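Monday, after lunch. Callthorpe build room

Towel folding again. Started late, somebody had swapped the power strip and the arm wouldnt home until we moved it back to the wall outlet. Label that strip please.

Goal for today was just the pick. No folding, no flattening, get one clean grab off a heap and lift. Rules for the Chisholm round say the cloth starts crumpled and the team can't touch it once the clock is going, so the pick is everything.

Settings at start: close speed 200, approach height 20 mm, wrist camera on auto exposure. Trisik branch, not main. Main still has the old grab routine in it, don't run that one.

First batch bad. Going down too fast, and half the time it picks a spot on the side of a fold and slides off. Dropped approach speed, better. Then tried aiming for where the folds come together instead of the highest point. Much happier with that, keep it.

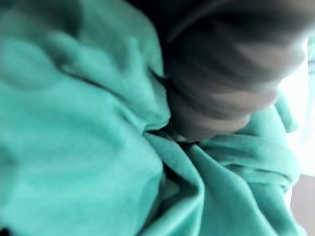

What do we do if the gripper closes on two layers at once?
Let it lift anyway, then shake once and check the width. If it's still too thick put it down and pick again, max 2 retries, then move to the other side of the heap.

Blur is a real problem for the fold finder. It wants sharp ridges and gets mush whenever the arm is moving. Options:
- stop and wait before each picture (slow, costs us clock)
- fixed exposure, shorter, plus the desk lamp
- only trust the last still picture before the descent

Going with the third one for now. Lamp needs a clamp, the one from the Jitari kit is cracked.

Also the background on one side blows out to white and the edge of the cloth goes hazy with it. Try blinds down next time, see if the edge detecter stops losing it.

Finger pads: swapped to the softer ones at 3:00. Not enough runs to say. Old pads in the drawer w/ the spare belts, dont throw out.

To do before next session
- retry counter resets when it shouldn't, look in the state file
- write down the lamp position once it's clamped
- merge Trisik only after the retry thing is fixed
- charge the laptop!!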